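Most people in Brurdale meet a solicitor twice in their lives, once to buy a house and once when somebody dies, and Forough Ghorbani would dearly like to make it three. Her little practice, Bakhtiari, sits up a flight of stairs in Tevmont, and she opens at 4 every afternoon for people who simply want a letter explained.
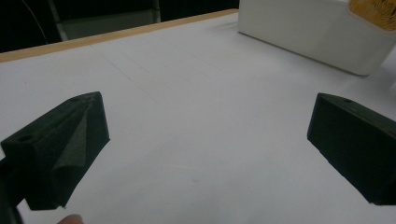

It might be a note from a landlord, or a contract somebody signed in December without reading the back page (we've all done it!). She charges nothing for the first chat, and she reads every line aloud – slowly, with tea – before she says a word about what it means.

The boundary disputes are her favourites. One pair of neighbours had fallen out over a hedge, and between them they'd kept more than 100 letters. 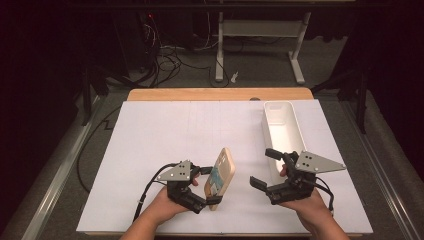
Keyvan Farahani remembers it a bit differently, and reckons most of those letters were his, and that he'd have gone to court over the hedge if she hadn't talked him round in an afternoon. He and next door now share the trimming, more or less.
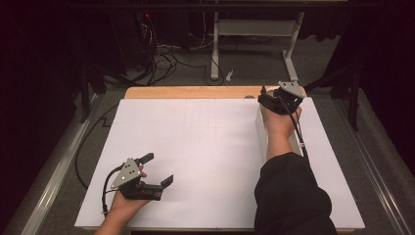

*On the white board, with pencil lines faintly showing.*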